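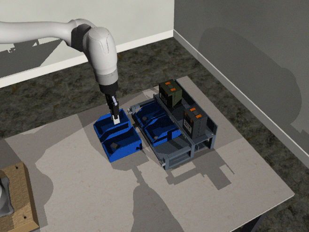

*Simulated cell at Colton: gripper at the two-compartment bin, rack to the right.*

The Colton group trains its pick policies entirely in simulation and then measures how much a change of lighting costs them. Its method, called Flulleo, renders each task again under a new light position while leaving the arm's motion untouched. "The shadows move and the trajectory doesn't," the lead author told us in February. "If the policy then fails, we know what it was relying on."

The first round used 60 layouts of the rack and bins. Success under the original lighting was 90 per cent. With the light moved, it fell by 23 points, most of it in the approach phase. "The grasp itself was fine. The arm was arriving in the wrong place."

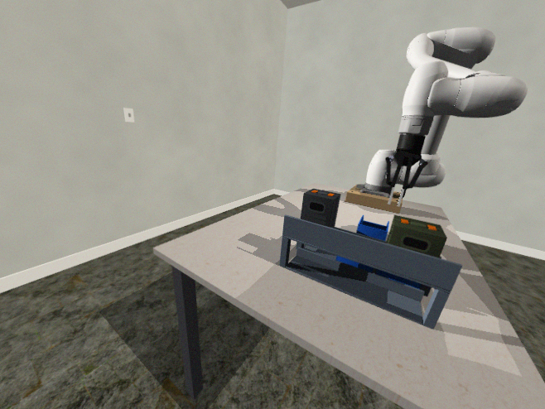
Nemden, which ran the same layouts separately, reported that the drop was smaller with a second viewpoint and asked whether lighting was being blamed for poor depth estimates. The author accepts part of this. "We had 2 viewpoints in the data and trained on one. That was a cost decision."

The next version will train on both, with the light position drawn afresh for each episode. Tests on a physical arm are planned at Enriquez, using the same rack geometry.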